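Open afternoon checklist, simulation corner, Sondstead workshop
Filled in by Jaqueline Cuevas, November, before the doors opened and again at the end

**1. Screens and cables**

- [x] Cables taped down between the wall and the visitor tables
- [x] Main screen readable from the back bench
- [ ] Second keyboard labelled. *Still no label! Two people typed into the wrong one.*

**2. Simulated arm, cup task**

- [x] Arm loads in the brick-walled room with both white tabletops
- [x] Fingers close on the rim of the green cup
- [x] Cup held clear of the table

*Comment: what a crowd-pleaser. I'd happily watch this all day, and one family from Didness very nearly did.*

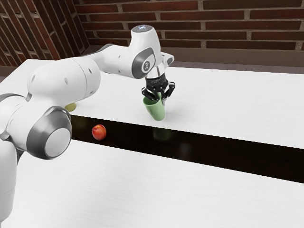 **Can visitors take the controls themselves?**
Visitors aged ten and over can, with one of us sitting beside them, for 5 minutes each.

**3. Close views**

- [x] Close view opens in its own window
- [x] Both cups easy to tell apart by colour (one green, one more yellow)
- [x] Picture smooth when the main view is running too
- [ ] Window remembers its size. *It doesn't, so drag it out again after every restart.*

*Comment: younger visitors went straight to this window and stayed there, noses nearly on the glass.* 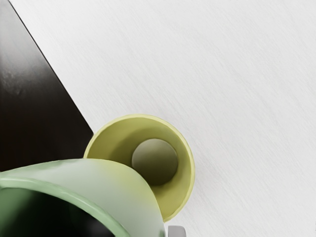 Move the stool back to the yellow tape between groups, please, as it creeps forward all afternoon. The Orozco room has a spare if this one wobbles.

**4. Resetting between groups**

- [x] Reset key brings back the starting layout
- [x] Apple visible on the dark strip
- [x] Run counter working: 1,143 at opening, 1,251 at close
- [ ] Reset card laminated

*Comment: a cup on its side is fine to leave if a group wants to discuss it. We had a lovely long argument over how best to pick one up!*

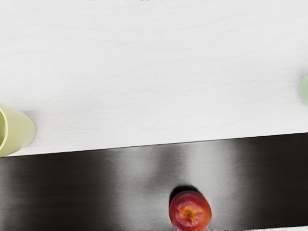 **How many people can stand in the corner at once?**
The limit is 25, counting helpers, and the walkway to the Arkska door must stay clear.

**5. Closing up**

- [x] Program shut down before the power strip goes off
- [x] Visitor book back at the front desk
- [ ] Keyboard label and reset card, both carried over to the next open afternoon

Signed: J. Cuevas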